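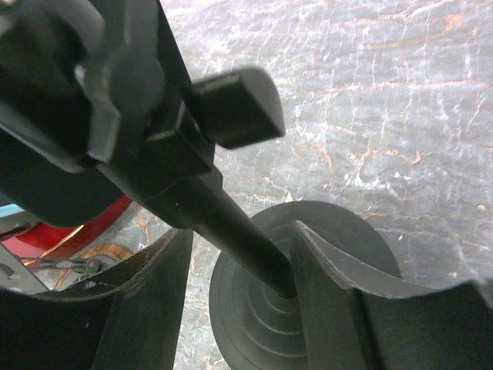 View between the fingers, with the marbled surface behind.

Section 5: Household chores – what to try, and what to expect

You've got the arm mounted, the gripper opens and closes when you ask it to, and you're itching to see it do something useful. Good! So were we. This section takes you through a first pick-up chore with the Nelitz arm and gives a fair account of how far the machine can be trusted with it.

The short answer to "can it do housework yet?" is: bits of it, slowly, with you in the room. It can lift an upright cup and put it down somewhere else, and the first time you watch it do that without your hand on anything you will grin like a child. It can't yet clear up after a family supper. The distance between those two jobs is where all the interesting work is.

5.1 Before you start

You will need the arm, fully set up as in Section 3, a clear area on the floor or a table, one cup you don't mind losing and a tray or basket for it to go into. Plastic is best. Leave glass and china in the cupboard until you have got to the end of 5.4.

Caution: Keep children and pets well back whenever the arm is powered. The fingers close with enough force to pinch badly, and the arm doesn't know you are there.

Caution: Don't reach between the fingers to straighten an object. Press Pause first and wait for the light to go amber.

5.2 First pick

1. Stand the cup upright in front of the arm, with its handle (if it has one) facing away from the gripper.

2. Open the Sung control panel and choose Chores, then Single Item.

3. Set the speed to 25 per cent. You can raise it later. Everyone wants to raise it straight away, and everyone knocks the cup over.

4. Look at the wrist view on your screen. Both fingertips should be showing, with the cup between them or a little beyond. If a finger hides most of the cup, move the cup and not the arm.

5. Press Find. A green outline appears when the arm has settled on what it thinks is the cup. Check that the outline follows the cup itself; on shiny surfaces it sometimes latches on to a patch of glare.

6. Press Go and keep a hand near Pause.

7. When the cup is in the tray, press Home.

Repeat this 5 times before changing anything. If you get four good picks out of the 5, move on. If not, go back to step 4 and try the cup a little closer in.

Note: Patterned surfaces are harder than plain ones. Veined stone and marble-effect flooring give the arm plenty of lines to mistake for edges. A plain cloth under the cup is a perfectly respectable fix while you are learning.

5.3 Things lying on their side

Now it gets fun. A cup on its side is a different job altogether, and so is a dish that sits behind something else. The arm has to choose which thing to take first, and a person does that without a moment's thought.

1. Lay one cup on its side and run Single Item again. Expect it to roll. Let it, and press Find once it has stopped.

2. Turn on Rim Grip under Options. One finger goes inside the mouth of the cup and the other stays outside.

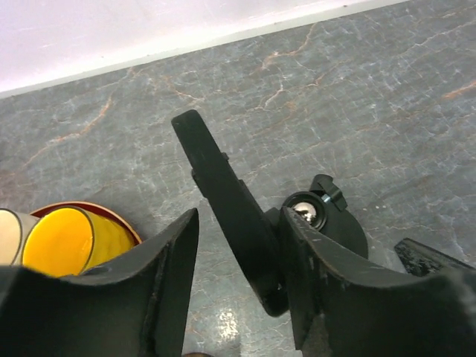 3. Add a second item, close to the first but not touching, and switch from Single Item to Small Group.

4. Tap the item you want taken first. The arm can choose for itself, but in the current release it tends to go for the brightest colour, even when something else is in the way.

5. Once that works, push the items together until they touch and try again.

Don't be downhearted if step 5 goes badly. Ermelinda Cordeiro ran Small Group in the Trinville test kitchen all through April, 39 runs with touching cups and dishes, and her notes are full of things nudged under the skirting. They also include a run where the arm moved one cup aside to get at the dish behind, then went back for the cup. We played that one on the big screen at Moltthorpe several times over.

5.4 When it goes wrong

The fingers close on nothing: the object has moved after Find. Press Find again.

The object slips out on the way up: wipe the inner faces of the fingers with a dry cloth. Light scratches and wear along the top edges are normal and don't need attention. Replace a finger if it is cracked or bent.

The arm stops halfway and the light turns red: it has met more resistance than it expected. Press Pause, clear the area, then Home. Do not pull the arm free by hand.

The outline flickers: try softer light, or close a blind.

5.5 Chores not supported in this release

Washing up, anything with liquid in it, knives, folded or crumpled cloth, and stacks of plates. Sorcha Pringle is working on plates and is very hopeful about them. Loading a dishwasher rack is available as a trial under Options, Early Features; please read Section 8 before switching it on.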